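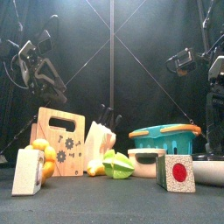
Riker stall

The Riker stall is a fault in two-arm tabletop robot cells. One arm stops in mid-air, the other keeps working, and the controller goes on reporting both as healthy. Named for the Riker, a bench cell built by Brondedow and used mostly for pick-and-place work on small household and toy objects. The fault has been reported on other cells with the same layout, but the name stuck.

Also called: half stop, one-arm freeze, "the lean" (Bedeswood usage, see below).

Not to be confused with a normal protective stop, where both arms halt and the cell has to be cleared by hand.

Contents
1 Background
2 Symptoms
3 Cause
4 Bedeswood incident
5 Safety
6 Workarounds and fix
7 Other uses of the term
8 See also

Background

A two-arm cell has a pair of arms working over one table, each with a parallel gripper at the end. The grippers share the middle of the table. They don't share it at the same time, or shouldn't. The controller keeps a zone map and hands the middle to one arm, then the other.

Cables run down each arm to the gripper. Some slack is needed at the wrist or the gripper can't turn, and the slack makes a loop. Loops stick out further than the metal does. Most zone maps are drawn from the metal.

Common loads are light: toy fruit, a toy pot, a plastic basket, blocks of foam. Flat upright things such as a cutting board are harder. They tip, and they hide what is behind them from a low camera. Cells are often closed in with dark fabric to keep stray light off the work, and this matters for the fault, as an operator outside may not have a clear view of both arms.

Early Riker cells used a controller board from Workneh, with one safety channel per arm and a shared "cell OK" line. Later ones don't. See Cause.

Symptoms

An arm slows and holds position, usually with the gripper open and pointing down. No alarm. Brakes not set. The motors are still powered and still holding the arm up, so it feels stiff if pushed, then gives a little. It may creep back.

The second arm carries on with its own list. If its next job needs the middle zone it waits, and the cell looks paused. If not, it keeps going, sometimes for a long while. The longest run on record with one arm stalled is 11 minutes, at Bedeswood.

Other signs:

Status light stays green.
Log shows "motion complete" for a move that was not completed.
Gripper answers open and close commands as normal.
Wrist camera picture keeps updating, same view each time.
Restarting the program clears it. Restarting only the stalled arm does not.

The last one is the usual test. A plain lost connection will clear with a restart of the single arm. A Riker stall won't.

Cause

Two things have to happen together.

First, a drag on the wrist. Nearly always the cable loop, touching the other arm, a pole, a line, the rim of something on the table. The drag is small. The force limit on the early board was set at five newtons, and a light snag sits just under it, so no protective stop is called.

Second, a timing slip. The arm falls behind its planned path while it pulls against the snag. The board compares planned and real position at the end of each move, and allows a short grace time. If the grace time runs out at the same moment the zone is handed over, the handover message overwrites the late flag. The move gets marked complete. The arm has no next move untill the zone comes back, and the zone can't come back, as the board thinks the arm has already had its turn.

So the arm waits for a thing that won't be sent. The shared line stays at "OK" the whole time – one channel reads finished, the other reads busy, and neither counts as a fault.

Mireille Roussel, then on the controls side at Brondedow, traced the overwrite. Her note on it is short, a page and a half, and is still the main source. She reproduced it on a bare bench with a rubber band in place of the cable. Rubber band version is sometimes used in training.

An older explanation blamed heat in the wrist motor. This is wrong but still turns up in forum posts and in one printed manual. A hot wrist motor gives a torque warning, and a Riker stall gives nothing.

Bedeswood incident

The best known case, and the reason the fault got a name.

Bedeswood ran a Riker cell for sorting trials with toy kitchen items. On 14th August the left arm stalled over the table during a long unattended run. The right arm went on. Wondimu Moges, the operator on shift, saw a green light and an arm that had not moved, and took it for a slow program. He opened the side of the enclosure and reached in to straighten an item that had tipped over.

His sleeve or his forearm, accounts differ, freed the loop. The left arm at once returned toward its held position and the gripper struck the back of his hand. Bruising and a small cut. No fracture. He was back at work the same week.

The side opening had a switch. It was wired to the shared line and should have stopped both arms. It stopped the right one. The left channel already read as finished, and the board of that time ignored a stop request on a finished channel. It did not cut motor power. This part was not known before the incident and was the more serious of the two findings.

Yeshi Moges, site safety lead (no relation to the operator), pulled the logs that evening and went back through older runs. Out of 205 runs on file she found 11 with a move marked complete too early. In most of these the arm had freed itself and nothing was noticed. Staff had noticed the odd one. They called it "the lean", from the way the arm sat slightly off to one side, and would restart the program and move on. No one had written it up.

The Bedeswood report was finished in September. It faulted the board, the cable routing and the habit of restarting without a log entry, in that order. Rafferty Brannigan, who ran the cell program for Brondedow, accepted the first two in a written reply and disputed the third, saying the manual in use at the time gave restart as the proper response to a paused arm. It did. The page was changed later.

Safety

A stalled arm is live. Main point of every notice on the subject.

Things that make it worse than an ordinary stop:

Stored pull. The arm is pressing against the snag and will move when the snag lets go.
No brake. Holding is done by the motors.
False green. The light says nothing about whether the arm is waiting or stuck.
The other arm. It may start toward the middle with no warning once the zone is released.

Standard advice is to press the emergency stop before opening the cell, always, whatever the light shows. The emergency stop on the Riker cuts power directly and is not affected by the fault. The program pause button is. Pause is not a stop and should not be used as one.

After an emergency stop the arm may sag a little before the brakes bite. Keep hands from under the gripper. Anything held in the gripper may drop.

Loops should be checked with the arms at full reach and again with the wrists turned in toward each other, the worst position. A loop that clears the table easily with the wrist straight can hang a good deal lower when it turns.

Workarounds and fix

Before the board was changed, sites used one or more of these:

Shorter slack, with the cable clipped back along the arm. Works, but limits wrist turn. Too tight and the connector works loose, a fault of its own.
Bigger zones. The map is drawn around the loop instead of the metal. Slower, as the arms wait on each other more.
A lower force limit. Gave a lot of false stops with anything heavier than foam or toy fruit. Mostly dropped.
A watchdog program on a separate computer that reads joint positions and trips the emergency stop if an arm is still for too long. Written by Lemlem Adugna at Bedeswood and passed around informally. Several versions, not all of them good. The original needs the stop relay on its own supply.

The proper fix is in the replacement board. The late flag is kept seperate from the handover message and has to be cleared by itself. A stop request now reaches every channel, finished or not, and cuts motor power. The door switch has its own line. Cells with the new board show a second light, amber, when an arm is powered but has no move queued.

Older boards can't be updated in place. The memory is too small for the second flag. Owners were offered a swap, and some cells were never swapped. Second-hand ones should be checked – the old board has a single status light on the housing, the new one has two.

No Riker stall has been confirmed on a cell with the new board. One report was put down to a broken wire in the wrist.

Other uses of the term

Some writers use "Riker stall" loosely for any arm that hangs without an alarm, including single-arm machines. Strictly it needs two arms and a zone handover. Roussel's note uses "masked late flag" for the general case and keeps the Riker name out of it.

See also

Cable management (robotics)
Emergency stop
Protective stop
Shared workspace
Watchdog timer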